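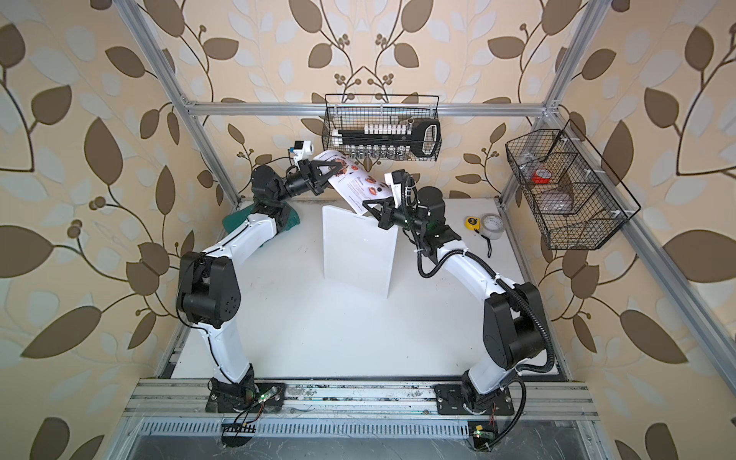 Figure 2. A glossy leaflet held open on the diagonal above a white work surface. The heading begins with a script-style word resembling "Dinner"; the remaining text is too small to read at this scale.

4.2 Leaflets and the problem of appetite

Of the 556 items of household paper in the Mindel collection, the food leaflet is the one our coders liked best and agreed on least. Envelopes are envelopes. A gas bill has never started an argument about genre. A glossy sheet with small pictures of reddish-brown food (Figure 2) may be a menu, a supermarket flyer, a recipe card or a page that fell out of something larger, and each of our coders was quite sure which.

Seol and Yoon coded the leaflets separately, using the 13 categories in the September draft of the scheme. They then met to settle their differences, a meeting scheduled for 20 minutes that took up an afternoon and a good deal of Matar's patience. Most of the trouble came from headings. A swirly typeface seems to promise a meal cooked by somebody's grandmother, and both coders gave it more weight than the prices, where there were any. Coughlan had warned us of this in the pilot and has been gracious enough to mention it only twice since.

We now sort leaflets by what a household could do with them: order from them, shop with them, cook from them, or put them in the drawer. The drawer was added at Carnegie's insistence. It is the largest group by some distance, and the only one on which the coders have never disagreed.

Gloss was recorded as present or absent. An earlier five-point scale was dropped after it was found to measure mainly how close the coder was sitting to the window.

2 comments
13 shares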